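Feltusthorpe Computer Reuse Project
Progress report to the Breathnach Fund, 10/16/21

Period covered: May to date 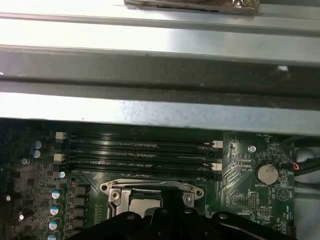 The grant pays for bench space, parts and testing at the Feltusthorpe workshop. During this period we took in 81 desktop computers from two sources, the Irnelholm library service and the Nindley office closure. Most of the work so far has been on the Nindley machines, which came to us with their memory and drives already removed under that company's disposal rules.

Intake and cleaning

Every computer is opened and checked before anything is ordered for it. The cases from Nindley had been in storage for a long time and many had dust in the channels and along the metal rails above the board. We clean these by hand with brushes and low-pressure air. Cleaning has taken longer than we allowed for in the original plan and we have moved bench hours from packing to cover it.

Boards and memory

The most common board in this batch has four memory slots. We are fitting two modules per machine and leaving the other slots open so the school or family receiving it can add more later. Latches are checked on each slot before a module goes in. Where a latch is cracked we set the board aside for spares.

Sockets are inspected for bent contacts after the processor is lifted out, and the load plate and lever are checked for free movement. Old thermal paste is removed and replaced. So far 3 boards have failed at this stage.

Spending

Parts spending for the period was $1488, nearly all of it on memory and thermal paste. We have not drawn on the shipping line yet. Replacement drives are on order and will show in the next report.

Problems

The drive order is late. Machines that are finished except for a drive are shelved at Irnelholm, where we have the use of a dry storeroom. The anti-static mats at the second bench need replacing and we would like to charge this to the tools line if the Fund agrees.

Next period

Fit drives and load software. Run the overnight test on all finished machines. Start on the library computers, which are a smaller case and will need different power supplies. A revised parts list will be sent separately when the supplier confirms prices.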